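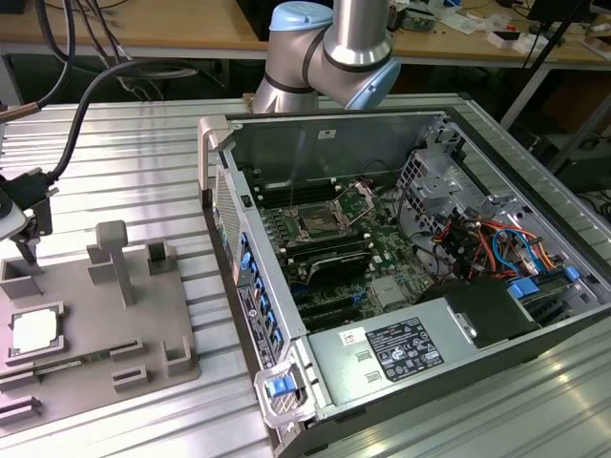

*Shabani Ndung'u*

## 4. Can it do the refurb bench yet?

I'd better start with what I mean by a chore, as I got into an argument about it at Mavgate in May and lost. People hear "shop-floor work" and think of welding or palletising, which machines have done well for ages. I'm talking about the fiddly stuff that someone does between other jobs: putting a processor in a second-hand tower, pushing in a stick of memory, tucking a cable out of the way so the lid will go back on. It's the workshop cousin of emptying a dishwasher (and I'd say it's harder, but my co-workers on the kitchen side disagree loudly).

**Figure 4.** The Flekley cell with a tower on its side and the side panel off. The CPU socket is empty with its bracket raised. The processor and a memory module are in the grey printed fixture on the left.

### 4.1 The job

We split the job into 8 steps, which we borrowed from the Grendetti bench sheet and then fought over for a week. Four of them are about the processor alone: pick it up, turn it to match the socket, lower it, close the bracket. The memory module gets two, and the last two are checks. Opening the case isn't in the list at all. A person does that, and I'll come back to why it bothers me.

The fixture in Figure 4 does more of the work than I'd like to admit. With the processor in a recess and the memory standing in a slot, the arm knows where to start, and grasping becomes almost dull. Take the same parts out of a drawer and tip them on a bench — which is how they turn up in real life! — and you've got a different problem, one we haven't solved.

### 4.2 What we ran

We ran 100 full attempts with the Swai controller, all on the same model of tower, plus a long tail of single-step trials that brought the log to 3,880 entries. I've read far too many of those entries. The picking steps are boring reading, and I mean that as praise. Lowering the processor is where things get lively, as a tiny tilt is enough to make the arm stop and ask for help, and it asks politely and often.

The memory module surprised me. I had it down as the easy one, but you need a proper shove to seat it, and a cautious controller doesn't like shoving anything. We raised the force limit twice and argued both times. I still think the second limit is too timid, though I wouldn't want to pay for the motherboards if I'm wrong.

Cables were the other headache. Look at the loops of red, orange, yellow and blue across the right side of the case. They're well away from the socket there, but no two used machines are wired up alike, and our planner treats every cable as a solid lump to be avoided. A person just nudges it over with a knuckle and carries on. We'll take up that nudge in Section 5, where the planner is allowed to touch things on purpose.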